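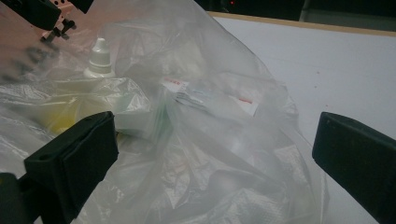
Handout 4: Comparing hand-held grippers on a soft bag
Revised 08/06/2024

Read this before the lab session. It replaces the sheet from April, which only covered rigid boxes. Bring your notes on finger geometry from the last lecture.

## What we are comparing

The lab has two finger sets for the hand-held units. The Ludberg set has a flat pad and a stiff bracket. The Urkilel set has the same pad width but flexes a little at the base. Both fit the same body, so the trigger, the camera and the cable stay the same when you change fingers. Log files come out in the same format for either set and open in the Tristuven viewer.

The task is moving small toiletry items between a clear plastic bag and a basket. A bag is a poor target for almost any gripper. The film folds, it slides under the pads, and it shows bright streaks wherever a crease catches the light. A jar seen through two layers of film may look like a pale patch with no clear outline. Keep this in mind when you read the camera sections below.

## Terms used in the logs

- **Approach:** from the first motion of the gripper to first contact with the film or an item.
- **Grasp:** from first contact until the fingers stop closing.
- **Transfer:** from the end of the grasp until the item is released.
- **Slip:** any loss of the item during transfer. Film slipping out of the fingers is logged as *film slip* and kept separate.
- **Double pick:** film and item both held between the pads.

A double pick is not a failure if the item ends up where it should. Mark it anyway. With the Ludberg fingers, double picks made up most of the long transfers in the April data, and we want to know if the Urkilel set changes that.

## Handling the film

Use one gripper to hold the bag and the other to reach for the item. Students often try to hold the bag down close to the item, and then the two fingertips get in each other's way. Take the film near the opening instead and leave a clear path for the second hand.

Lift slowly. When the film is pulled up quickly it blurs in the gripper camera, and the tracking software has little to work with until it settles. You will see this in your own recordings as a milky area between the fingers.

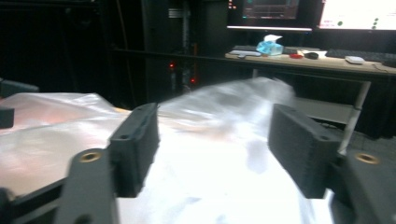
## Camera views

Each run gives you a view from the gripper and a view from the head. They fail in different ways.

The gripper view is close and wide. It shows the pads and the gap between them the whole time, so it is the better source for contact and finger opening. It is weak on position. Once the film fills the view, there are few fixed features left to track.

The head view shows the board, the basket, the bag and both hands. The triangular plates with black marker dots sit on top of the grippers for this view. If your hand or sleeve covers a plate, the pose for that gripper drops out.

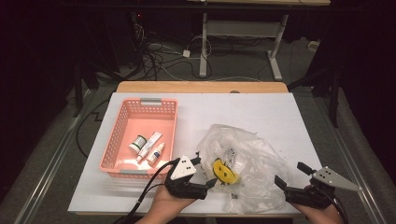
Pose dropouts shorter than 9 frames are filled in by the Benmoussa script. Longer ones are left as gaps, and you should leave them as gaps too. Do not smooth across them by hand. In the April set, one run had a gap of 149 frames and the student's plot showed a straight line through it, which made the transfer look much cleaner than it was.

## Procedure

1. Check that the finger screws are tight and both cables run toward you, clear of the basket.
2. Lay the bag on the white board beside the basket.
3. Start both recordings, then hold the grippers still with the plates facing up.
4. Move the items one at a time. Release each one inside the basket without dropping it from the rim.
5. Stop, reset the items, and repeat until you have 3 runs.
6. Change fingers and do the same again.

Use the same hand for the same role in every run. If you switch, note it in the log.

## What to hand in

One table with grasp time, slips, film slips and double picks for each finger set, and one page of text. State which camera view you used for each column. If the two views disagree about when a grasp began, give both values.

The reference run is number 867 in the shared folder. Look at it before you start timing your own, and use its labels for the phase names.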